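Skekel Pack Assist for Small-Item Packing Lines

Product overview | Specifications | Working with Pack Assist | Ordering

Pack Assist is a bench-mounted packing station from Skekel. It picks small retail goods from a tote, turns them to the right side and sets them into a shipping carton. It is made for warehouses that ship mixed orders: cosmetics, stationery, phone accessories, gift items, small toys. One station takes up the same floor space as a standard packing bench and runs from a normal wall outlet.

The station works next to people. It does not replace the bench where orders are checked, and it does not seal cartons or print labels. Those jobs stay with the packer, who can look after two stations at once.

What it does on a shift

The packer scans an order and sets an open carton on the marked plate. Pack Assist picks each item, compares it with the order and places it in the carton. Heavy goods go in first and fragile ones last. When an item can't be identified, or a grip fails twice, the station puts the item in the side tray, turns on the amber light and moves to the next line of the order. The packer clears the side tray by hand. Work does not stop while the tray is waiting.

Top speed is 700 picks an hour with boxed goods. Loose bags and soft pouches are slower, and we suggest running them as a separate wave.

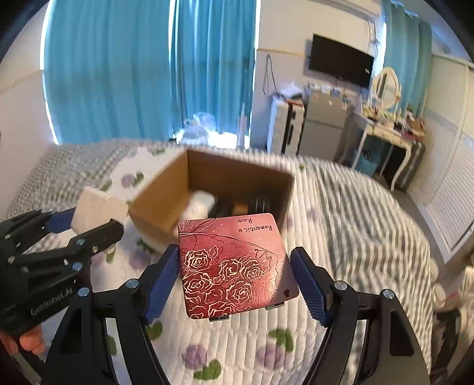
Shiny packaging is the hardest part of this job for any packing station, and it is where most of the side tray items came from on our older model. A printed lid can look like several different things depending on the light. Take the red case with the roses on it: the lid goes from deep crimson at one corner to pale pink at the other, and the lettering is upside down. A person knows straight away that it is one object and which way it should be turned. Pack Assist uses two fingers with ribbed pads, much like the pair on either side of that case, and it takes items by their edges so the lid stays clear of the pads. The station checks the outline first and the print second, so glare on a lid causes fewer stops. Hinges and clasps are marked in the item record as no-grip areas.

Changes for the people on the line

Birwood, a gift and beauty distributor, put in its first stations in June. Before that, each packer picked, checked, packed and sealed every order alone. Now the picking into cartons is done at the station, and the packer checks, adds paper fill and seals. Birwood reports that reaching into deep totes, the part of the job most people complained about, has dropped to the few items that land in the side tray.

The work has also become less varied in some ways, and a site should plan for that. A packer who tends stations all day spends a lot of time watching lights. Birwood moves people between stations, returns and gift wrapping every two hours. The same rotation is now in our setup guide.

Some skills matter more than they did. Somebody on each shift has to be able to add a new item to the record, which means showing it to the station from several sides and marking where it can be held. This takes a few minutes per item. Experienced packers tend to be good at it, as they already know which lids pop open and which boxes crush. We recommend paying this as a separate grade, and our rental contract includes training for two people per shift.

Pick counts are shown per station and are never tied to a packer's login. This is fixed in the software and can't be changed by the site.

Specifications

Reach: 33 inches from the center post
Item weight: up to 2 pounds
Noise at the packer's position: 61 decibels
Grip: two fingers, ribbed pads, pads replaceable without tools
Carton types: any open-top carton that fits the plate
Power: standard wall outlet
Stop controls: one button on each side of the bench, one foot bar
Connection: wired network; works with Hollmann and Plaltetard order systems, others on request

Not suited to

Glass bottles without an outer box, liquids in open containers, food without packaging, and anything with an exposed blade. Items thinner than a greeting card should be packed by hand.

Setup and care

Installation takes one working day. Most sites choose a Friday and start with live orders the next week. During the first week we ask that the station run at half speed so packers can get used to where the arm stops and how far it swings.

Wipe the pads at the start of each shift with a dry cloth. Dust from cartons builds up in the ribs and makes smooth cases slip. Replace both pads as a pair when the ribs are worn flat on either one. Spare pads ship with the station and are stored in the drawer under the plate.

Ordering

Pack Assist is available to buy or rent. Rental includes service visits, pads and software updates. To ask for a quote, send us your average number of order lines per day, your carton sizes and a list of your most common items. Samples of difficult packaging can be mailed to the Skekel test room, and we will return them with a grip report.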